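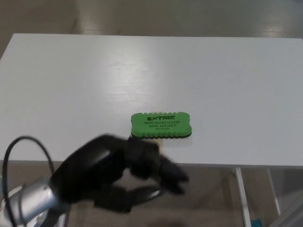 The green Extric eraser on the white table.

Search this blog Search

Posted by Adi Entili in June
2 comments

I went through the whiteboard supplies this week and threw out most of them. The old felt block only pushed the ink into gray streaks, and the spray bottle had a cracked nozzle. The markers went in the bin too, except for the blue ones.

The eraser I kept is the bright green one with wavy sides and a black layer underneath. It says "with magnet" on top, so it can live on the board – the last one spent most of its life under the Vrabec catalogs.

Anjani Saragih wants a second board by the door for the shopping list. I measured the wall and there is room for one 80 cm wide. I'll put it up once I find the drill bits.

Share 2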